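Budgeting for a small packing arm: workshop tips

Price the whole station. The arm is often less than half the bill. Put the gripper, table, mounting plate, cables and spare fingers on the same sheet before you ask for a quote.

Write down your three most awkward items. Soft, floppy or lopsided goods decide which gripper you need. Bring them to the demo in a bag and ask to see those packed, in your own boxes.

Measure reach from the base to the far corner of the box, then add 6 inches. Check the height too. The arm has to clear an open flap with the item hanging below it.

Keep 600 dollars back for small parts. Eleni Vidmar at Kostis spent more than that in her first year, mostly on cables and finger pads.

Plan where the cables go before you drill anything. Leave enough slack for the full swing and buy clips early – they cost next to nothing.

Choose a plain, light tabletop. Dropped screws and scraps are easier to spot, and it wipes clean.
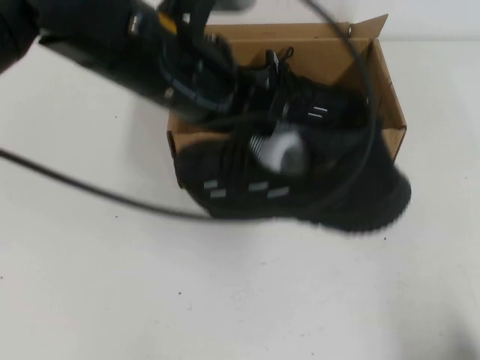
Lowering a black sneaker into its box. Try shoes at the demo if you ship them.

Ask what a replacement gripper costs and how long it takes to arrive. Get the answer in writing.

Don't sign on a Friday. Take the quote home and go over it line by line – shipping and setup are usually on page two.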